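Home | Notebooks | Simulation | Tooling | Archive | Search

Workshop notebook, manipulation software
Sun 26 January
Entry by Chinyere Uzor

Purpose of the session: to establish why the Stemard grasp planner returns different rankings for the same start state when it is run against the rendered wrist view, and to decide whether the Drultby scene set may be released to the other users of the simulator.

Configuration. Planner on the main branch, unmodified. Scene generator set to the cluttered tabletop profile, with random object selection from the mixed library and the gripper held open at the pre-grasp pose. Physics step and camera placement as recorded in the August entry. The batch comprised 192 scenes. Each was settled for 2000 steps before the first image was taken, and each was then planned 3 times with the random seed fixed.

With the seed fixed, the three runs ought to agree exactly. They did so in most of the batch. Where they did not, the disagreement was confined to scenes in which objects overlapped heavily in the wrist view, and the segmentation stage had merged two neighbours into one mask. The planner then proposed grasps across the boundary between them. The scores of those proposals were close together, and the order in which they were returned depended on thread timing.

The merging is worst among pale objects. The colour term in the segmentation cost carries too much weight compared with the depth term, and a white object near the white inner face of a finger gives the stage very little to work with. 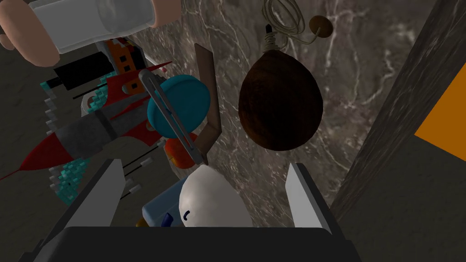
The robot self-mask was therefore examined next. It is drawn from the joint state and should remove the gripper body and both fingers before segmentation begins. The mask was found to be one control tick behind the image. At rest this is of no consequence. During the approach it leaves a thin strip of finger unmasked along the inner edge, and the strip is joined to whatever lies closest to it. The time stamps have now been aligned in the perception node, and the change is held on a branch until it has been reviewed.

A second fault was noted in the handling of transparent and semi-transparent items. The simulator writes depth for the front surface only, whereas the planner configuration still assumes the sensor model used by the Olatunji bench, which discards such returns. The two should be made consistent. The preference of the present author is to apply the sensor model in simulation, so that the planner is not tuned on depth it will never receive from the hardware.

Thin items also require attention. Tongs, rods and rope are lost when the point cloud is reduced, and the collision checker then treats the space as free. Reducing the voxel size restored them in the scenes inspected by eye, but planning time rose beyond the limit of 100 milliseconds which was agreed for this stage. A finer grid restricted to the volume swept by the fingers is proposed. This has not been attempted.

Ranking. A fixed tie-break has been added: equal scores are now ordered by approach angle, then by object index. The affected scenes were planned again and the three runs agreed in every case. It should be noted that agreement is not evidence of a good grasp – the merged masks remain until the weights are corrected.

Decision on release: withheld. The scene set itself appears sound, but the accompanying reference grasps were generated with the late self-mask and must be produced again.

Outstanding:
- Review and merge of the time stamp branch.
- Colour and depth weights to be swept on the Ano machine overnight, with pale objects reported separately.
- Sensor model for transparent items to be moved into the simulator.
- Local fine grid in the collision checker, with timing figures.
- Reference grasps to be regenerated once the first two items are closed.

Logs are stored under the session folder together with the planner configuration. Colleagues who have copied the earlier reference grasps are asked to delete them.

Contact the notebook editor | © Stemard manipulation software group | Back to top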